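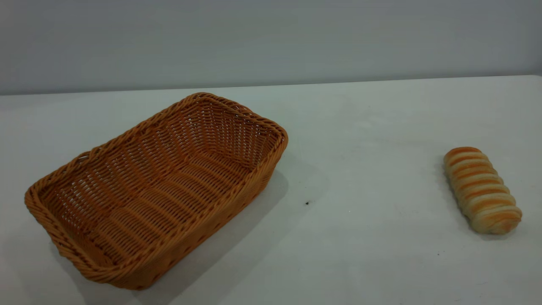
Fig. 1. Woven basket and one striped roll on the white table.

My project was about bread baskets, and yes, my roommates laughed. I wanted to know if the basket changes how people take bread at a shared meal, so I borrowed the long table in the Tristmont dining hall and set up breakfast there in July. I logged 567 rolls by the end (I never want to see another roll!).

The woven basket was my favorite from the start. It's a warm caramel color with a thick rim like a braided rope, and the sides slope out a little, so you can reach in without knocking your knuckles. The bottom has rows of ribs. Crumbs love ribs. I ended up lining it with a paper napkin for the second week, and cleanup got a lot faster.

I compared it with a deep steel bowl and a flat board. People picked through the bowl more, probably hunting for a better roll at the bottom, and the board just looked bare once half the bread was gone. With the basket they mostly took the closest one and kept talking.

Things I'd change: I only had 19 regulars, and they all knew each other, so they copied each other too. I also wish I'd started with the lining question, which I only thought of after shaking out crumbs every morning for a week. Next I'd like to try a round basket with the same weave and see if the corners matter at all.

Thư Lã, Tristmont student projects | Contact | © 2023 | Back to top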